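Equipment plan: where the money goes next year

The budget round for the Tanddale lab closes at the end of October, and several of you have asked what is being put forward for the manipulation group. The short version is one request for hands and spares, one for furniture and one for a service contract. A second complete robot has been left out, and the reasons are set out further down.

Hands first. The current ones have done more hours than they were bought for, and the fingers are where it shows. Olga Leitão went through the repair log over the summer and found that most of our lost days came from waiting on finger parts, with the arms themselves standing idle but in good order. Matard will sell the parts singly or as a kit. The kit costs more on the day and includes a few things we will probably never fit, but it sits on our own shelf, and a broken tendon then costs us an afternoon. We are asking for two kits and one complete spare hand.

Cables are going on the same order. They have always been bought out of petty cash when one failed, and Finance would like that to stop. Please tell Olga which lengths your station uses, including the slack you need when the arm is at full reach. Measure it with the arm moving. Last year's order was measured with the arm parked and half of it went back.

The furniture line raised some eyebrows at the first reading, so a word on it. Household tasks need household objects, and drawers and door hinges wear out quickly when they are opened 200 times in a shift. Fernanda Vieira has asked for 3000 to cover small furniture for the year, bought in pairs so that a worn piece can be swapped for the same model. Mixing models halfway through a task has caused trouble before, with the drawer pull ending up at a different height and a week of recordings having to be sorted by hand. The same line pays for fruit, crockery and other things to be handled. Fruit is cheap, but it does need replacing, and receipts for it should go to Fernanda by the end of each month.

If you are choosing furniture for a new task, check three measurements before you send the link: the height of the top, how far the drawer comes out, and how much floor is left between the piece and whatever stands next to it. The last one is often forgotten. An arm that reaches the top of a bedside cabinet easily may have very little room to bring its elbow round if there is a table on that side, and it is much cheaper to find this out with a tape measure.
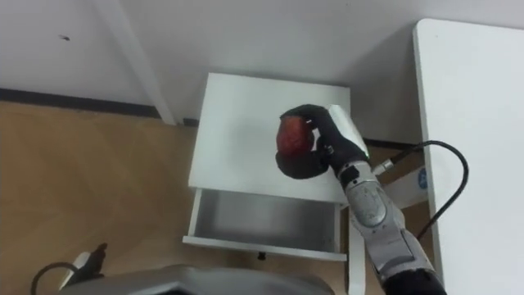
The service contract is the largest item. Henriques have quoted for 52 weeks of cover with a visit each quarter, and Kurkevbridge have quoted for call-outs only. Romain Chevalier prefers the first, mainly for the joint checks, which we have tended to put off when left to ourselves. Þórey Zoëga has pointed out that the Kurkevbridge price would be lower in a quiet year. Both quotes are in the shared folder and comments are welcome.

As for the second robot, the purchase price could be found, but the space and the operator hours could not. Bench time is already booked to the edges, and a new machine would take at least one trained person away from the present work while it was being set up. Lourenço Cunha will look at it again once the storeroom has been cleared and we know whether the wall between it and the lab can come down.

Requests for anything under 60 need not go through this round and can be sent to Lourenço at any time. Everything else should reach him in writing, with a supplier, a price including delivery, and the name of the person who will look after it once it arrives.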